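The woman who runs the toy library in Plillcombe asked me not to use her name, on the grounds that half the town already calls her "the toy lady" and she would like to leave it there. So the toy lady she is. We met on a Tuesday, a little before opening, in the old shoe store on the corner, and she made tea for both of us before she would let me ask a thing.

She started lending toys out of her garage, she told me, after her second child lost interest in a very expensive farm set in less than a week. "I looked at that farm and thought, there is a child two streets away who would be over the moon with this," she said. "And then I thought, well, and their mother has something in a closet that mine would love." She put a card up at the bakery, and 24 families came to the first Saturday, which was more than her garage (or her driveway, for that matter) could hold.

These days there are 128 member families, some of them driving in all the way from Plurngate, and 2,401 loans went out last year. Each one is written by hand in a ledger. Her son has offered to put it all on a computer – he offers most Christmases, by her account – and she always says she will think about it.

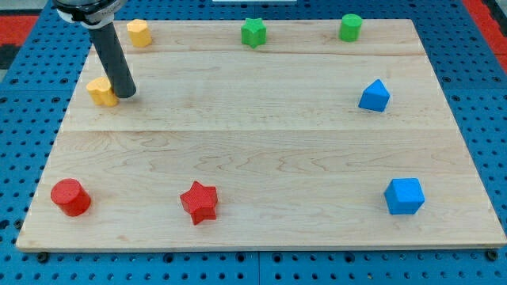
I asked what goes out the most, fully expecting her to say trains. "Puzzles in winter, anything with wheels in summer," she said. "And blocks all year long. A toddler will stack them, and the big sister will come along and make a hospital out of the same set. You can't say that about a talking dinosaur." She does keep a talking dinosaur. It is very popular, and she sighed when she told me so.

Lost pieces worry new members a great deal, and she wishes they wouldn't. There is no fine. People find a missing piece under the couch in March and drop it through the mail slot in an envelope, sometimes with a drawing tucked in.

The rent is harder. It went up to 2,960 dollars for the year, and a spring sale of retired toys covered most of it. She would like a second room someday, with a rug, where grandparents could sit down.

By then there was a stroller at the door and a small boy knocking on the glass with both hands. "He's come for the fire truck," she said, and went to let him in.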